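October 2023
Tavinel sim bench, teleop recording, notes AM

Carrying on from Zohreh's page. The task set is unchanged: work around the sink on the grey table, arm driven by hand from the leader, everything logged for the imitation runs. Target for this block is 80 usable demonstrations. Wojciech set up the scene file and I did most of the driving, with Amos taking over after lunch.

Changed before starting:
leader-to-sim scaling put back to 1:1 (someone had left it at 0.8 in the config)
gripper trigger dead zone widened a little, as it was closing on its own when my hand relaxed
wrist view moved to the left monitor, overview to the right
recording now starts on the foot pedal and not on first motion

The pedal is the best of these. With start-on-motion we always got a second or so of the leader settling into the operator's hand, and the policy was learning to twitch at the start of every episode. Wojciech trimmed the old files with a script but it cut too much off the fast ones.

First hour was practice only, nothing kept. I had forgotten how much the elbow wanders when you concentrate on the tip. The leader has the same joints as the sim arm, so if your own elbow drops, so does the arm's, and you find out when a link is leaning over the thing you wanted to look at.
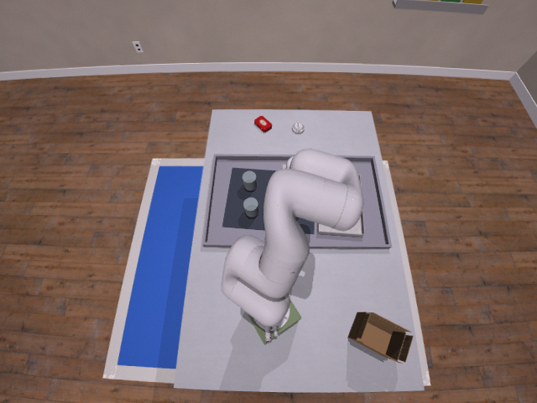 Tried two ways of holding the leader. Overhand (palm on top of the wrist joint) gives a steadier vertical but I can't roll past a quarter turn without letting go. Underhand rolls freely and gets tiring. Settled on overhand for anything that only needs a straight descent. Amos uses underhand for everything and says he doesn't notice. We should put the grip in the episode metadata, because the trajectories do look different when plotted and it would be good to split on it later. Soledad to add a field.

Kept episodes from here on. Rules we agreed, same as on the Pettigrew arm:
one attempt per episode, no second go inside the same recording
if you bump something that isn't part of the task, stop and discard
pause briefly before closing the gripper
no talking to the operator while the pedal is down

Reaching the far side of the table is the awkward part.

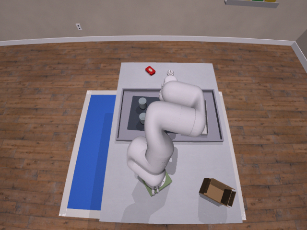
Depth is what goes wrong on the far reaches. In the overview I can judge left and right well enough, but height I am mostly guessing until the wrist view catches up. The small red object by the far edge is a good practice target for this: with the arm stretched out past the tray and the gripper pointing down just to the right of it, I can hover there and compare the two monitors before committing. Doing that a few times at the start of each session brought my misjudged descents down, or it felt like it. Should be measured properly. The arm is also close to straight in some of my approaches and small hand movements turn into big ones at the joints. Going in with the elbow further left helps.

Discards so far are mostly mine. Main causes, in order of how often they annoyed me: descending too early, gripper closing before the fingers were level, pedal pressed late. One episode was lost to the viewer freezing, and the log shows the physics carried on without it, so that file is rubbish. Have marked it and not deleted it in case Wojciech wants to see the timing.

Latency. Measured it again from leader encoder to joint command, using Wojciech's logger. Median was fine, but there was a spike of 149 ms whenever the disk flushed. You can feel it in the hand as a sort of stickiness. Moved the writing to the second drive and the spike went away for the rest of the afternoon. If it comes back, check that Clolten isn't syncing in the background before blaming the leader cable.

Camera views took longer than planned. Soledad wants the close view kept at the same resolution as the overview, I would sooner halve it and keep the frame rate up. Both recorded at full for now.
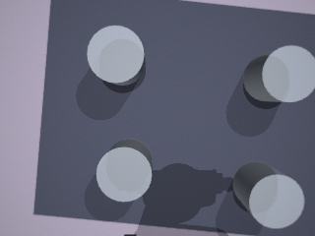 Soft shadows stay on for the whole block. We turned them off for a few practice runs to save render time and both Amos and I drove worse. The gripper's own shadow is a decent height cue once you get used to it – it closes in on the fingers as you come down. The question is whether the policy then leans on it too, and falls over when the light is moved. Zohreh's view is that we should record with the light in 2 positions and swap between them every ten episodes. Agreed, starting with the next session.

Amos's block went quicker than mine. He does fewer corrections near the end and accepts a slightly off-centre approach. His paths are shorter but less alike from one to the next. Remavent's importer resamples everything to 50 Hz anyway, so small hesitations survive and I don't think we should smooth them out before import.
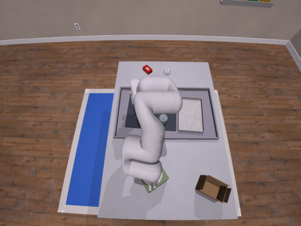 Arm over the sink, gripper down at the left side of the basin. Clear cup in the basin, rack side clear.

The clear cup is hard to see in the overview at this size, worse when a link is near it. I was steering by the pale rim. Asked Wojciech if the material can be made a bit less transparent for the operator's view only, leaving the recorded view as it is. He thinks yes but it means rendering twice.

To do
Soledad: grip field and operator initials in the metadata
Wojciech: operator-only cup material, look at the frozen viewer file
Amos: replay his kept episodes open loop and note which ones still succeed
me: height error test on the far reaches, before and after warm-up
Zohreh: light positions in the scene file

Replay check is still outstanding for my own episodes as well. Don't count any of them towards the 80 until that is done. Leader is parked on its stand with the power off, pedal is in the top drawer.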